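Budgeting for a first gripper setup - the short version

Updated 06/01/2023. Written for the Dostlow shop, but should work for any small outfit. We test in simulation first. Two open fingers, a tiled wall, a dark red floor, nothing to pick up yet. Costs next to nothing. 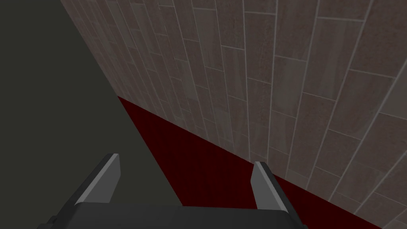

Step 1. Sim before you spend
Load the gripper model, check reach into corners and along walls. If the body is too wide for your spot, pick another one now. Our first choice, the Uta, failed here. Zero dollars lost.

Step 2. Set the ceiling
Ours was 2000 for gripper and mount. Write it down before you talk to any dealer. Arm is a seperate line.

Step 3. Get quotes
Ask for the full kit - fingers, cable, adapter plate, shipping. Salinas quoted shipping on top, Tiltedus had it in the price. Compare totals only. Quotes we got in February were good for 18 days, so don't ask too early.

Step 4. Spares
Finger pads wear out. Put 50 aside for a first set. Order with the gripper, saves a second delivery charge.

Step 5. Downtime
Block out install time on the shop calender. Somebody's hours go in the budget too, even if no invoice shows up.

Step 6. Order
Check the bolt pattern against your arm one more time. Then send the PO. Keep the sim file, you'll want it when the next gripper comes up.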